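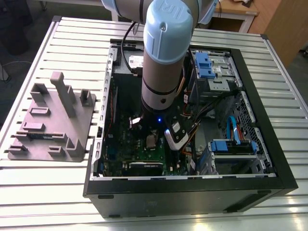 How to change the processor in an old desktop

By Mehwish Arain

Shut down the computer, pull out the power cord and press the power button once more. Wait about 7 minutes if it was working hard. Then lay the tower on its side and open it.

Loosen the cooler screws little by little, going crosswise. If the cooler does not move, turn it gently left and right – never pull it straight up with force. Wipe off the old paste. 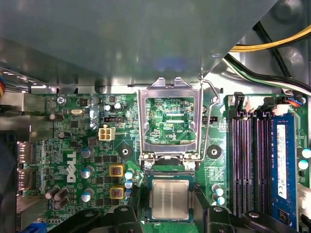

The socket has a thin lever at its side. Push it down, a little outward, and let it rise slowly. After this the metal plate can be lifted. On a Dell board like mine the plate stands upright on its hinge, and the silver chip lies free in the socket. Take the chip by two edges and lift it straight. Do not touch the pins.

Find the small triangle on the new chip and match it to the corner mark of the socket. Lay the chip in without pressing. Close the plate, then the lever, which needs some force. Put a small drop of paste in the middle and screw the cooler back.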